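Observational Astronomy, Week 5 handout
Instructor: Áine Gilmartin

Detectors and calibration frames

A CCD converts photons to electrons, stores them in pixels, and reads them out row by row. The raw counts are not brightness. They include the bias level, dark current and the uneven response of the pixels, and each has to be dealt with before photometry.

Bias: zero-length exposure, shutter closed. Take 25 and combine by median.
Dark: same length and temperature as the science exposure, shutter closed.
Flat: an evenly lit field, twilight sky or dome screen. Divide by it after scaling to a mean of 1.

Order of work: subtract bias, subtract dark, divide by flat. If the darks still contain the bias – as they do in the Pradel set – do not subtract bias a second time.

Noise. For a source giving N electrons, the Poisson error is the square root of N. Sky, dark current and read noise add in quadrature. Bright stars are limited by the first term, faint ones by sky or read noise. 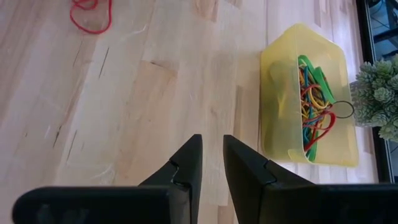

Fig. 2. Red rubber band on a wooden tabletop.

Exercise: a star in the Pradel set gives 1,923 electrons after sky subtraction. Find the signal-to-noise ratio, first with the Poisson term alone, then with read noise included. Hand in to Liam Hennessy by Friday.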